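Section 4: Loading the Drawer and Using the Serving Tray

Your Pliradlow tabletop cabinet comes with one drawer, already fitted, and one cream tray. Read this section before putting anything in the drawer for the first time. If the cabinet is still in its carton, go back to Section 2.

Clear a space on the table in front of the cabinet. The drawer needs room to come out over the tabletop, and the tray needs a flat place to sit.

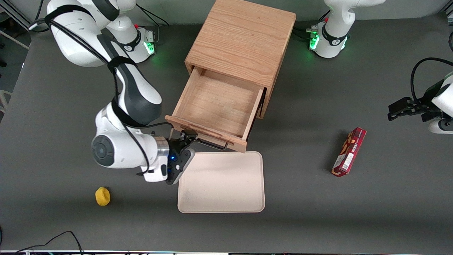
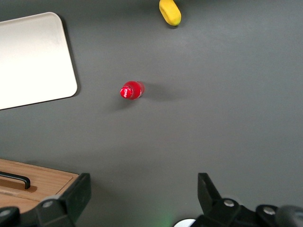 4.1 Before you start

Check that the cabinet stands level. If it rocks, turn the leveling pad at the low corner until all 4 pads touch the table. Do not use folded paper or cardboard under the cabinet. It packs down over time and the drawer will start to drift open.

Wipe the inside of the drawer with a dry cloth. Some fine sawdust from the factory is normal.

Wash the tray by hand in warm water with dish soap and dry it before use. The tray has a protective coating from molding that can feel slightly slick until it is washed off.

Caution: Do not put the tray in a dishwasher or microwave. It will warp and will not lie flat again.

4.2 Opening and closing the drawer

1. Hold the handle near the middle of the bar.
2. Pull straight toward you with even pressure. The drawer is stiff for the first half inch, then moves freely.
3. Stop when you feel the drawer meet the catch. Do not pull past the catch unless you are removing the drawer (see Section 6).
4. To close, push on the center of the front panel until it is flush with the cabinet.

Note: Pulling from one end of the handle can make the drawer bind. If it sticks, push it all the way in and start again. Forcing it can scrape the runners.

Caution: Do not lean on an open drawer or rest the tray across it.

4.3 What to put in the drawer

The maximum load is 800 grams, spread over the drawer floor. This is enough for most of what people keep on a snack or coffee table: boxed cookies, napkins, tea bags, coasters, playing cards.

1. Open the drawer to the catch.
2. Lay boxes flat, with the longest side running front to back.
3. Place heavier items toward the back.
4. Check that nothing stands higher than the side walls.
5. Close the drawer slowly the first time you try a new arrangement. If you feel resistance, open it and lower whatever is catching.

Small bottles should be kept out of the drawer unless they are unopened. Lying down, an opened bottle can leak even with the cap on, and the drawer floor is not sealed. If liquid gets in, take everything out, blot the floor, and leave the drawer open overnight.

Sponges and dishcloths do not belong in the drawer. They hold water and will mark the wood. The optional Putness side caddy is made for these and clips to the back of the cabinet.

4.4 Setting out the tray

The tray can be used anywhere on the table, but keep it clear of the drawer's path when you are opening or closing. On most tables this means leaving 2 inches between the tray and the drawer front with the drawer fully open.

1. Open the drawer first, so you can see how far it reaches.
2. Set the tray down flat, with the rim facing up.
3. Move the items you need from the drawer to the tray.
4. Close the drawer before carrying the tray anywhere.

The tray is meant for dry food and cold drinks. Set hot mugs on a coaster. Light smudges from fingers and packaging come off with a damp cloth. For sticky residue, lay a wet cloth over the spot for a few minutes and wipe again. Scouring pads will dull the surface.

Note: The tray does not fit inside the drawer. Store it on edge behind the cabinet or flat on top. Felt dots for the top surface are in the small parts bag marked Csonka.

4.5 Weekly care

Empty the drawer and shake out any crumbs. Wipe the top of the cabinet along the grain with a cloth that is barely damp, then dry it. Wipe the handle with the same cloth. Check that the handle screws are snug, and tighten them by hand with the screwdriver supplied. Do not use a power driver.

If the drawer feels rough after cleaning, rub a plain white candle along both runners, slide the drawer in and out a few times, and wipe off any loose wax. Do not use cooking oil or spray lubricant. Both collect dust.

4.6 If something is wrong

Drawer will not close fully: look for an item that has slid over the back wall. Remove the drawer as shown in Section 6 and reach into the cabinet.

Drawer opens by itself: the cabinet is leaning forward. Adjust the front pads.

Tray rocks on the table: check under it for crumbs. If the table is clean and the tray still rocks, contact Pretaddale for a replacement and quote part 88.

Handle feels loose after tightening: the screw may be stripped. Stop using the drawer until it has been replaced. Spare screws are in the small parts bag.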